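Workshop notebook, Marent site
Entry for January, opened 07:40
Kept by Razia Rizvi, facilities workshop

Purpose of entry

To record the present state of the waste bin work with the two-arm unit, the changes made to the morning round as a result, and the points still open between the workshop and the cleaning team. Colleagues adding to this entry are asked to initial their additions and leave earlier text as it stands.

Position at the start of the month

The cleaning team at Marent changes 551 bin liners in a normal week. Until the autumn this was done entirely by hand, as the first task of the early shift, and it set the time at which everything else could begin. The Vurameck arms were brought in to take over the relining of small bins. Emptying remains with the staff, as does anything involving food waste, glass or the kitchen caddies.

The task has been divided into four stages for the purposes of this notebook: pick up the liner, open it, lower it into the bin, turn the edge over the rim. The first and third are considered fit for supervised use. The second and fourth are not.

Notes on liners

The liners supplied by Bajpai are thin and cling to themselves. A person opens one by rubbing the edge between finger and thumb, and the arms have no good equivalent. Fourteen attempts were logged in the last session before this entry. Nine ended with the liner in the bin and the mouth open enough for a person to finish the job. In the remainder the bag went in folded or had to be taken back out.

Jorum have sent a heavier liner for comparison. It holds its shape better but costs more per roll, and purchasing has asked for a full month of figures before agreeing to any change. Both kinds are to be logged separately from now on. Please write the supplier in the second column, and leave the first for the time.

The grip height matters more than was expected. When both grippers hold the bag low, the upper part hangs free and the lower part tends to find the bucket without much guidance, but the mouth is then difficult to reach. A higher grip gives control of the mouth and loses control of the base. The present setting is low on both sides. 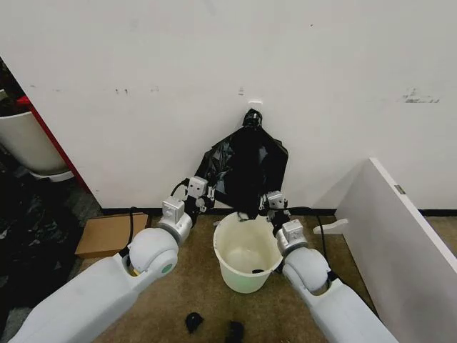
Will the early shift lose hours once the arms are in regular use?

Contracted hours stay as they are for the whole of the trial. The time released from relining goes to the stairwells and the washroom checks, both of which have been running behind, and any change after the trial must first be discussed with the team and their representative.

Changes to the working day

Six members of the early shift have been trained to start, pause and stop the unit. Training takes one morning and is repeated after any absence longer than a month. Those trained have the authority to stop the work at any time and are not required to give a reason in the log, although a short note is helpful.

The nature of the job has altered in ways the original plan did not cover. Staff report less bending, which was the aim. They also report more waiting, and some unease at standing beside a machine while other work goes undone. Supervision has accordingly been set at short turns, with a change of person at each break. It should be recorded as work on the rota under its own heading and must not be shown as idle time.

A second matter concerns knowledge. The experienced staff know which rooms need a second liner, which bins are shared and which occupants leave sharp items in the paper waste. None of this was written down before the trial. A sheet has been started and hangs by the key cabinet. Contributions are voluntary and the author of each note is to be named.

Open points

Liner opening: the fingertip pads are to be changed for a softer type and the low grip repeated with both suppliers' bags.

Edge over rim: no further attempts until the opening stage is steadier.

Noise: one complaint from the office next door, before 08:00. Start time moved back by half an hour pending a reply.

Rota heading: wording agreed with the shift, awaiting entry in the system.

R.R., closed 15:20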